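Bench notebook, small table
June 13, 2019, by Suha Haddadin
4 min read

Picking up from where Dirk left off on the last page, because his handwriting gave out halfway down and I promised him I'd type my part this time. The job is still the same one: decide what lives on the little white table and what goes back in the cupboard, and get the color demo into a shape that someone who isn't Dirk or me can set up without phoning one of us.

I started with the rack. We've had two on trial, the Milley one and the Maes one, and I'm now firmly in the Milley camp. It's clear all the way through, so you see the whole length of the tube and not only the cap poking out of the top, and for a color demo that's the entire point! The Maes is sturdier, I'll give it that, but it's opaque and you end up lifting every tube out to see what's in it. Dirk disagrees (he likes the weight of it) and he's welcome to write his own entry.

Blue goes in the front row, at the far right. I tried it in the middle first and kept reaching past it, and with the cap on it looks much like any other tube until you get your eye down to table height. At the end of the row I find it every time. I made up the blue from the Seltix concentrate, 9 drops in 85 ml of water, which came out stronger than I wanted but very pretty. Next batch I'll go lighter. Or maybe I won't, people do like a proper blue.
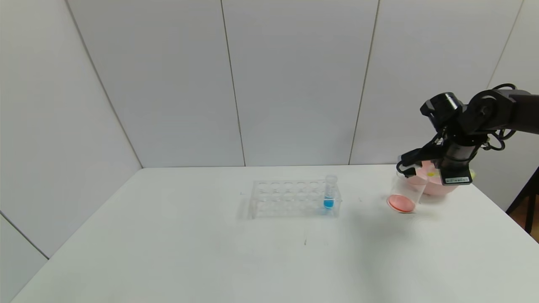 Blue at the right-hand end of the front row, pink bowl over to the right.

The pink bowl is staying, by the way. I know it came out of somebody's kitchen and I know it looks like it, but small bits go in there and don't roll off, and I've yet to find a nicer thing for the purpose in the Valtirer catalog. I did look! Their sorting trays are item 176 and they're deeper than the bowl and twice as wide, so half the table would be gone before we'd put anything on it. I wrote the number down anyway in case Dirk wants to argue for them in August, when we order again.

Clear cups: mixed feelings. They're cheap, they weigh nothing, and against white walls they vanish. I put one down this morning, turned around for the paper towels, and then stood there looking for it like a fool. Dirk suggested a band of tape around the rim. I'd prefer a colored cup, but then you can't judge the liquid, so tape it is (thin tape, please, not the wide stuff that leaves glue behind). Same goes for anything tall and clear that ends up near the back.

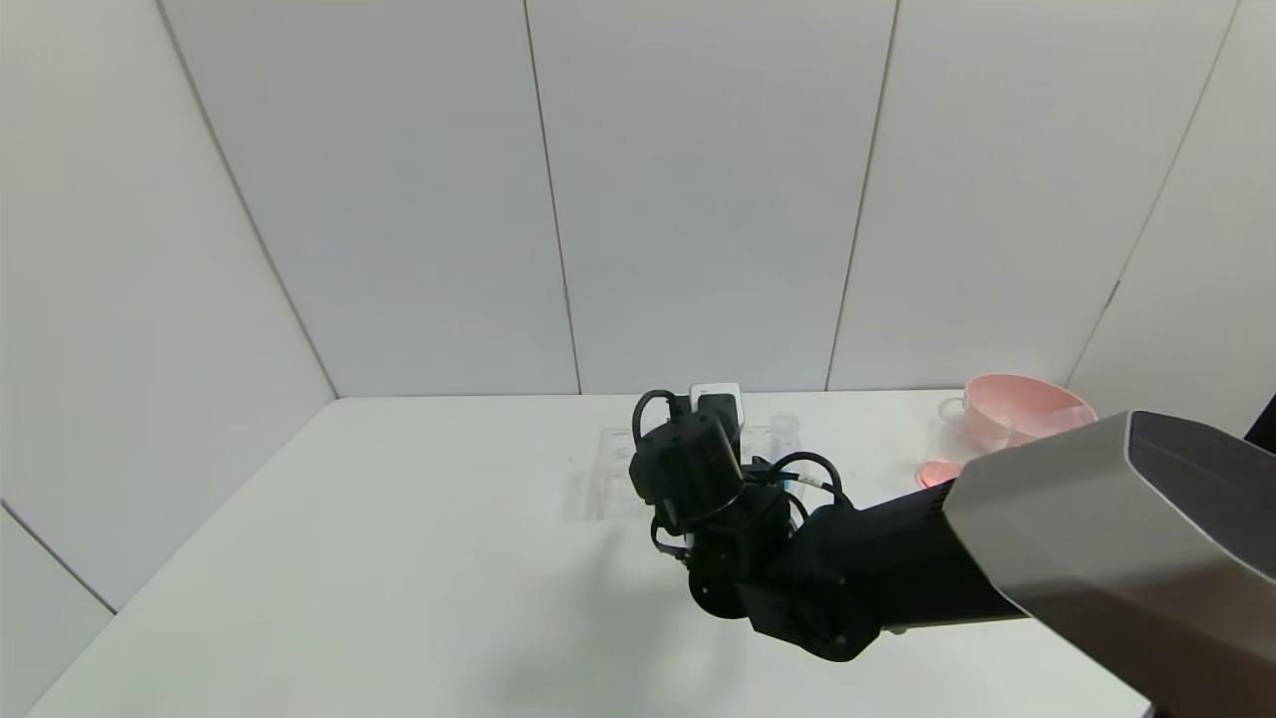
Which brings me to the back edge in general. I keep shoving things there to make space at the front, everybody does, and then whatever's there gets forgotten until somebody wipes down. New habit I'd like us to try: if it isn't in use, it goes in the cupboard, and the back edge is for whatever comes next and nothing more. I'm the worst offender, so feel free to remind me.

Wiping down: the white top shows every mark. Plain water and a soft cloth got most of them off when I tested a patch before lunch. The Milley cleaner took off a little more but left a film that I had to go over twice, so I've put it back on the shelf under the sink. There's a dark speck that I haven't made up my mind about, could be dirt, could be a nick in the surface. Not going at it with a blade, and please don't you either, Dirk.

Caps next. White caps on everything looks tidy but we'll regret it as soon as there's a second color going. I've asked for a mixed bag, Seltix part 888, and if they turn up in time I'll match cap to liquid. If not, a dot of marker on top will do.

Left to do:
- tape on the cup rims
- lighter batch of blue, plus a yellow if there's concentrate left
- Maes rack back in its box (or Dirk's desk, since he loves it so much)
- write the setup on one card, both sides at most

Dirk, your turn with the card. I've left my rough version inside the cover of this book.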